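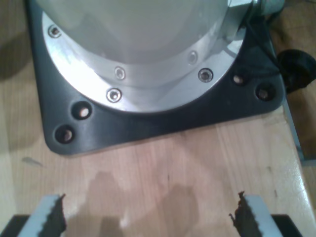

# About Kikdale

We teach robot arms to do small, fiddly jobs by doing those jobs ourselves, over and over, with the arm in our hands and the recorder running. Picking up a plug by the right end. Turning it the right way round. Getting a cable to go where you want it when the cable has other ideas. A person learns this kind of thing as a kid and never thinks about it again, and we get to think about it all day, which we love!

Kikdale is a small shop in Groltthorpe. What we make is examples: recorded runs of a task, each one with what the arm saw, where its joints were, how far the gripper was open, and a plain sentence saying what the person was trying to do. Other people train their learning systems on them, and we train our own too, mainly so we can find out what our examples are missing before somebody else does.

## How we got going

Arsen Skoryk and Valter Brekke met at Verschueren, a maker of wiring harnesses in Fivville, where Arsen ran a test bench and Valter fixed whatever had stopped moving. Verschueren had plenty of automation for the big steps. The connectors at the end of the line were still done by hand, and every attempt at programming an arm to do them fell over as soon as a cable came in with a slightly different curl.

Valter had been reading papers on learning from demonstration and wanted to try it on a plug and a socket. So they bolted an arm to a table in Arsen's spare room and recorded runs in the evenings. The first batch was pretty bad (Arsen's word is stronger). The arm learned to hover very confidently over the socket and stay there. But one night in May it went in, and then it went in again, and Arsen phoned everyone he knew, including his old boss at Verschueren, who became our first customer.

We've moved twice since then. We still call any good run "a spare room."

## What a day looks like

Mornings start with the arm itself. Somebody checks that the base is tight on its plate and the plate is tight on the table, then runs the homing routine and plays back a reference run from the day before. If the fingertips land where they landed yesterday, we go. If they don't, we find out why before anybody records a thing. A base that has crept a hair to one side can spoil a whole morning of otherwise lovely data, and you won't see it by looking.

Next come the fingers. We're fond of toothed pads for cable work, as they hold a slick plastic plug far better than a flat pad does. They're also a wear part. Kobe Van Dijk keeps a drawer of spares and a log of when each pair went on, and the log entry goes into the recordings as well, so a model builder can tell a run done with fresh pads from one done with tired ones.

Then we record. One person drives the arm, one person resets the table. The driver says the task out loud first, in whatever words come naturally, and that sentence gets saved with the run. We don't hand out a script for it. "Put the clear plug in the slot" and "stick the connector down in there" are both fine, and having both is better.

A recording session lasts 18 minutes, then the two people swap. We tried longer and the runs got sloppy toward the end – people start to rush the approach, and the model picks up the rushing faster than it picks up anything else. No driver does more than 8 sessions in a day.

After lunch we watch. Every run gets looked at by somebody who didn't drive it. Stijn Schouten built the review tool and is endlessly proud of it (with reason!). You scrub through, mark where the grasp happens, mark where the plug meets the socket, and add a note if something looks odd. The notes are free text. They have turned out to be one of the most used parts of our sets, and they range from "nice" to long paragraphs about cable memory.

## Why we keep the misses

Early on we threw away every run where the plug slipped or the arm came in crooked. It felt tidy. Then we noticed our model had no idea what to do after a slip, for the very good reason that it had never met one. It would carry on with empty fingers, pressing nothing into the socket with great care.

Now a slip stays in. If the driver recovers, we keep the whole run, slip and recovery together, and mark both. If the driver gives up, we keep that too, with a label saying so, and people can filter it out when they want clean runs only. We also set up awkward starts on purpose: a plug lying on its side, a cable with a loop near the head, a socket turned a little from where it was last time.

Our network cable set is the one most people know us for. It stands at 3064 runs, all reviewed, with small clear-bodied plugs and thin cables. Thin cables are harder than thick ones, by the way. They spring, they twist the plug in the grip, and they wander off across the table and tug from somewhere you weren't watching.
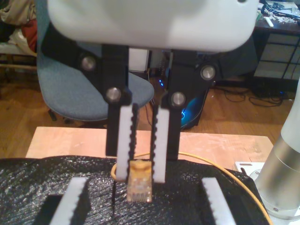
**Do you need to know how to program to be a driver?**

Most of our drivers have never written a line of code, and the training for a new driver is done entirely at the table. You get a day of moving the arm with nothing in it, a day of picking up blocks, and then you start on cables next to somebody experienced. Patience and a steady pace count for a lot more than a technical background.

## The people

**Arsen Skoryk** runs the recording side. He plans the sessions, decides which starts we're short of, and still drives whenever he can get a turn. If you visit, he will put the controls in your hands within five minutes.

**Valter Brekke** looks after the arms and the tables. He also writes our setup notes, which ship with every set and go into more detail on mounting plates than anybody has ever asked for. We get fan mail about them, though.

**Stijn Schouten** does software: the recorder, the review tool, the export. He came to us from a company that made subtitling programs, and you can tell – everything lines up in time, and he can't stand it when it doesn't.

**Kobe Van Dijk** makes fingers, pads, sockets, stands and all the odd little holders a task needs. A lot of what sits on our tables started as one of his sketches. He is happiest when a fixture is cheap enough that you can build the same one at your own place from our drawings.

**Cor Mertens** trains the models and tells the rest of us what went wrong. Each new batch goes to Cor first. A day or so later we get a short write-up, usually ending with a request like "more starts from the left please" or "who keeps closing the gripper early?" (It was Valter.)

## What you get from us

A set comes with the recordings, the spoken task sentences, the review notes, the pad and setup log, and Kobe's drawings. There's a small loader so you can get a run on your screen without reading a manual, and there is a manual as well. We also include the reference run for each recording day, so you can check for drift yourself instead of taking our word for it.

We split every set by day. Runs from one day never end up on both sides of the train and test line. Lighting, pad wear and the driver's mood all carry over from one run to the next, and a random shuffle lets a model look much better than it is. Cor feels strongly about this and will talk about it at any length you like.

If you want examples of a task we don't have yet, tell us. The best way to start is to send the real parts, plus a phone video of a person doing the job at normal speed. We'll try it on our own table for 2 weeks and write back with what we learned, including when the answer is that our arm can't do it well enough to be worth recording. That happened with a tiny ribbon connector last year, and we're still a bit sore about it. Kobe has a new finger design for it on his desk.

## Come and see us

Groltthorpe is a short train ride from Fivville, and we're a few minutes' walk from the station, up the hill past the swimming pool. Students, engineers, teachers and curious neighbors are all welcome. Please write ahead so we can have a table free, and wear sleeves you can roll up.

We're also looking for new drivers. Part time is fine, and mornings are when we're shortest of people. If you solder, sew, tie flies, frost cakes or play an instrument, you may well have the hands for it already. Send a few lines about yourself to Arsen and come try the arm for an hour. Coffee's on at eight thirty, and the homing routine starts right after.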